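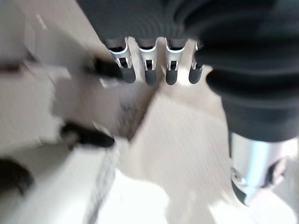

How do you teach a robot to pick something up?

Think about the day you learned to tie your shoes. Somebody probably held your hands and moved the laces with you, over and under, until your fingers got the idea. Well, you can teach a robot arm in much the same way!

At the Karkia workshop, Jarrah Ruawai takes hold of the arm and gently steers it to a block, then down, then up, then over to a tray. All the while the arm is quietly remembering how far each joint has bent. That is called teaching by hand.

The other way is by remote control. You sit in a chair with a handle, and when you move the handle, the arm moves too - a bit like a video game, only slower (and the block really does fall on the floor if you let go too soon). Many arms carry a little camera near the gripper, so the robot can save what it saw along with how it moved.

One try is hardly ever enough. Jarrah showed the block job 27 times, starting from a slightly different spot each time, so that the robot would learn the job itself and not just one path through the air.

14 shares | 2 comments

Comments

Mila, age 11: can you teach it to tie shoes for real?

Grandpa Joe: Read this with my grandson at breakfast and now he is steering my arm to the cookie jar.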